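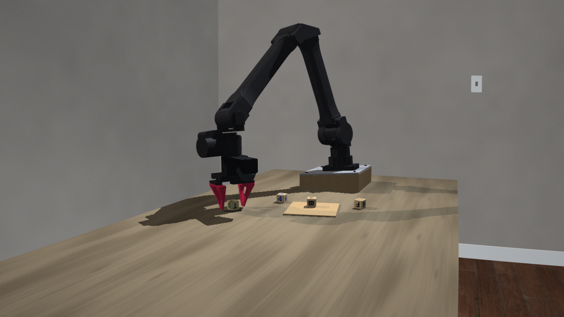

Massivholztische: Katovard stellt Oberflächen auf lösemittelfreies Hartöl um

Der Möbelhersteller Katovard behandelt die Platten seiner Massivholztische künftig mit einem lösemittelfreien Zweikomponentenöl. Das bisherige Hartwachsöl mit Testbenzinanteil läuft im Februar aus. Betroffen sind alle Tischplatten aus Eiche, Esche und Nussbaum, dazu die Bänke der Serie Escobedo. Lackierte Modelle bleiben unverändert.

Das neue Produkt trägt den Namen Luvurine und stammt vom Beschichtungshersteller Ostel. Es besteht aus einer Ölkomponente auf Leinölbasis und einem Isocyanathärter. Beide werden unmittelbar vor dem Auftrag gemischt, die Topfzeit liegt nach Werksangabe bei 2 Stunden. Danach zieht die Mischung an und lässt sich nicht mehr gleichmäßig auspolieren. In der Fertigung wird deshalb in kleineren Gebinden gearbeitet als früher.

Geändert hat sich auch der Schliff. Vor dem alten Öl wurde bis Körnung 180 geschliffen, jetzt endet der Vorgang bei 150. Feiner geschliffenes Holz nimmt weniger Öl auf, bei Eiche fällt der Farbton dadurch ungleichmäßig aus. Zwischen Schliff und Auftrag wird die Fläche abgesaugt und einmal gewässert, damit sich die Fasern aufstellen. Nach dem Trocknen folgt ein leichter Zwischenschliff von Hand.

Aufgetragen wird in einer einzigen Schicht. Der Überschuss wird nach wenigen Minuten mit einem weißen Pad abgenommen. Bei Hirnholz ist ein zweiter Durchgang vorgesehen, der spätestens am folgenden Tag erfolgen muss. Die Unterseite der Platte erhält denselben Aufbau wie die Oberseite. Einseitig geölte Platten neigen bei wechselnder Luftfeuchte zum Schüsseln, ein Punkt, der in den vergangenen Jahren einen Teil der Reklamationen ausgemacht hat.

»Wir haben 300 Musterplatten geölt und über einen Winter in geheizten Räumen gelagert«, sagt Joanne Dobson, Leiterin der Oberflächentechnik bei Katovard. »Bei Wasser und Kaffee waren die Ergebnisse gut. Rotwein auf Esche hinterlässt weiterhin einen Schatten, wenn er über Nacht stehen bleibt.« Gegen Aceton und ammoniakhaltige Reiniger sei die Oberfläche nicht beständig, das gelte für geölte Flächen allgemein.

Für den Abrieb nennt das Unternehmen einen Wert von 3000 Scheuerzyklen bis zur sichtbaren Glanzänderung. Das Prüfverfahren ist hausintern und mit Normwerten anderer Anbieter nur eingeschränkt vergleichbar. Eine Prüfung durch ein externes Labor ist beauftragt, ein Termin für die Veröffentlichung steht noch nicht fest.

Bei der Pflege ändert sich für die Käufer wenig. Empfohlen wird ein leicht feuchtes Baumwolltuch, bei stärkerer Verschmutzung eine rückfettende Seife. Mikrofasertücher sind weiterhin ausgeschlossen. Matte Stellen lassen sich örtlich nachölen, allerdings nur mit der Ölkomponente ohne Härter, die Ostel in Dosen zu 300 Millilitern anbietet. Getränkte Lappen müssen ausgebreitet getrocknet oder in einem geschlossenen Metallbehälter aufbewahrt werden, es besteht Selbstentzündungsgefahr.

Tische mit dem alten Hartwachsöl können mit dem neuen Produkt überarbeitet werden, wenn die Fläche vorher vollständig bis auf das rohe Holz abgeschliffen wird. Ein Auftrag auf die bestehende Wachsschicht haftet nicht. Bei furnierten Platten rät Katovard von einer Umstellung ab und verweist auf das bisherige Pflegeöl, das im Ersatzteilprogramm bleibt.

Die Preise der Tische sollen zunächst stabil bleiben. Die Lieferzeit verlängert sich um die Aushärtung: Geölte Platten verlassen das Werk künftig erst nach sieben Tagen Lagerung auf Leisten. Bestellungen, die bis Freitag eingehen, werden noch im alten Aufbau ausgeführt, sofern der Kunde dies auf dem Auftrag vermerkt.

Kommentare

holzwurm_nord
Körnung 150 bei Nussbaum finde ich grob. Da sieht man im Streiflicht jede Schleifspur, jedenfalls mit dem Exzenter. Wird das bei denen auf der Breitbandmaschine gemacht?

Gerlinde P.
Wir haben die Escobedo-Bank seit vier Jahren mit dem alten Öl. Kann ich das Pflegeöl weiterverwenden oder muss jetzt alles runter?

tischler.ak
@Gerlinde P.: Weiterverwenden. Abschleifen nur, wenn Sie auf das neue Öl wechseln wollen. Steht im vorletzten Absatz.

M. Reuther
Lösemittelfrei ja, aber Isocyanat im Härter. Beim Verarbeiten also Handschuhe und Absaugung. Hätte man im Artikel erwähnen können. Ausgehärtet ist es unkritisch.

holzwurm_nord
Der Hinweis mit der Unterseite ist richtig. Habe eine Eichenplatte hier, 40 mm stark, unten roh, die steht an den Längskanten deutlich hoch.

kuechenbauer77
Interessant wäre der Literpreis im Vergleich zum Hartwachsöl. Bei einer Schicht statt zwei relativiert sich das vermutlich etwas, aber angemischte Reste wirft man halt weg.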